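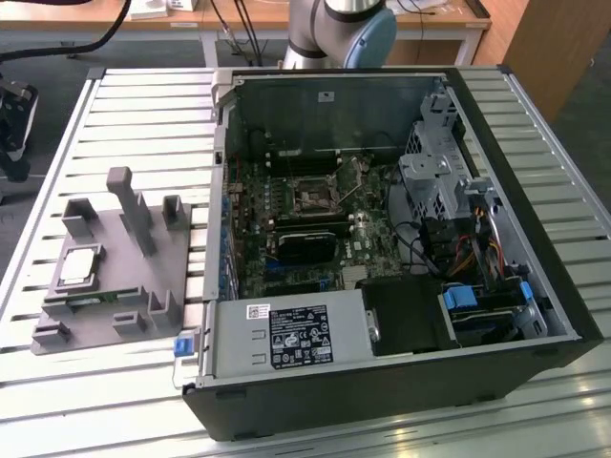 Medska Repair Room, Stivstead: call for participants, July intake

We're looking for people who would like to learn how to take a desktop computer apart, sort out what is in it and put it back together again, and we would be very pleased if one of them was you. The Medska Repair Room has been going for a few years now in the old Fotum building (up the side stairs, mind the second landing), and every winter we open the benches to a new group. You don't need to have held a screwdriver in anger before. Some of our best people came in having never seen the inside of a case, and some came in having built their own machines since high school, and they were all equally stumped by the drive cage at first, so please don't count yourself out.

The work itself is older office desktops, mostly full-size towers. You'll learn to lay one on its side, get the panel off, find your way around the motherboard, the power supply, the drive bays and the cables, and decide what stays and what goes. Finished machines go out through the Tymoshchuk Fund to households and small community groups around Stivstead. We've given ourselves a target of 3000 machines over the life of the program, and we are still a fair way off it – hence this ad. 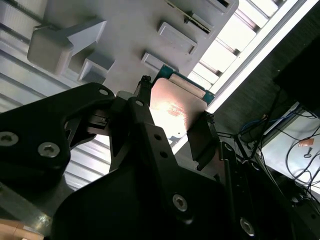
Patience matters more to us than speed, and good eyes (or a good pair of glasses) help a lot. A large part of each session goes into looking closely at small parts, checking edges and contacts, and copying down whatever is printed on them so the part can be matched up later. The labels are seldom kind to you. On a green board with a copper-coloured plate the light can wash the middle out until it's nearly white, and the faint red markings lower down only come up when you tilt it a bit. You'll get used to turning things over in your hands until you can read them, and we'll show you how to hold a board by its edges while you do it.

What we ask of you

An evening a week through the intake, from 6 pm until we've packed up. Closed shoes, sleeves that won't dangle into a case, and long hair tied back please. You should be 16 or over, and comfortable standing at a bench for a while, although we have stools and can set up a lower table if you let us know beforehand.

What you get

All the training, the use of our tools, tea and a decent biscuit, and a $50 travel payment at the end of each month. Anyone who finishes the intake can also take home one computer they've worked on themselves, keyboard and mouse included if we have them to spare.
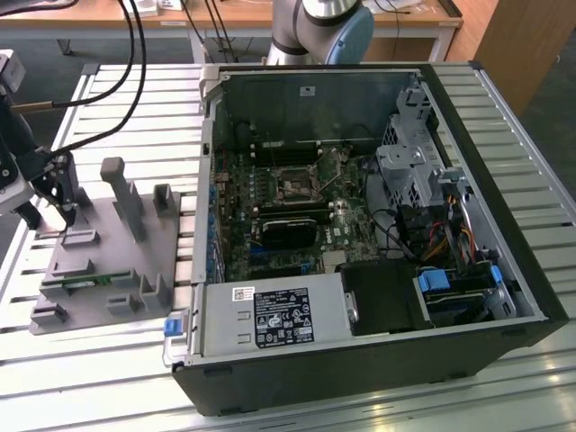 One of last winter's participants wrote to us afterwards that she had spent her first two evenings terrified of bending something in the processor socket, and by the fourth she was explaining the retention lever to the person beside her. She also said we should warn people about the cables, which have colours that make sense and a habit of being wherever you want to put your hand. Consider yourselves warned! She has since come back to help with the new starters and still tucks every cable in before she'll let a panel go on.

How to apply

Send us a few lines about yourself and why you'd like to come along. It needn't be a formal letter and we don't want a résumé. Tell us if there is anything we should know about access, and whether early or late evenings suit you better. We have room for 3 new people at each bench, and we fill the places as applications come in. You can hand your note in at the Fotum building front desk, marked "Repair Room", or use the contact form on this site. We answer everyone, though it may take us a week or so in the busy stretch before July.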